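Unit 4: Working rules for shared manipulation cells
Course notes, Siwan Lewis. Read with the Cedley cell manual, section 3.

4.1 Scope
These rules apply to any table-mounted arm used by more than one group. They cover setup, object handling and handover. They do not replace the risk assessment, which must be signed before power is applied.

4.2 Before the first motion
Check the emergency stop from the operator's position, then from the far side of the table. Record both checks in the log. Load the tool definition and confirm the payload value. A wrong payload will not always raise a fault, but it will degrade contact detection. Set reduced speed for the first run of any new program.

Camera stands are part of the cell. Tighten every clamp and mark its position before calibration. If a stand is moved, the calibration is void and must be repeated, even if the view looks unchanged.
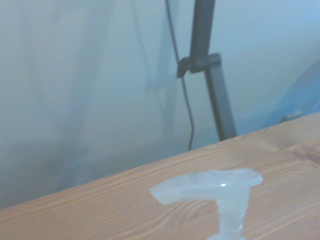
Cables outside the arm are to be routed clear of the work area and of the full wrist rotation. Allow slack for the end positions of each joint. Jog the wrist to both limits at low speed and watch the cable, not the screen.

4.3 Objects
Containers used in trials are to be empty or filled with water only. Caps must be closed. Enter each object in the object list with its mass and the grip force used. Jarman's group lists 41 objects in this form, and their template is on the course page.

4.4 Approach and grasp
Stop at a pre-grasp point above the object and verify finger clearance to the table. Items lying on their side may roll on contact; close the fingers slowly and limit the force. Descend in a straight line along the tool axis.
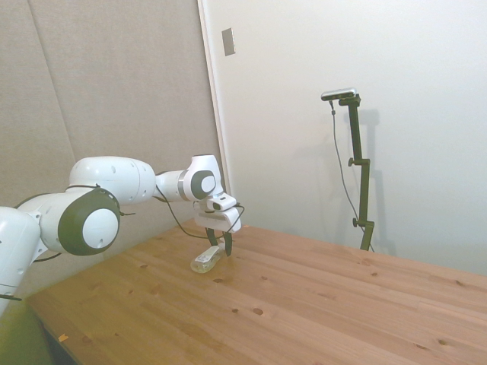 Hands stay out of the reach envelope while the drives are enabled. To reposition an object, pause the program, disable the drives and wait for the indicator. A paused program alone is not a safe state.

4.5 Handover
Park the arm, remove the objects and note open faults. The next operator repeats 4.2 in full.

Exercise for Monday: write a handover note for the Collet cell, one page at most. Submit to Iida Lehtinen.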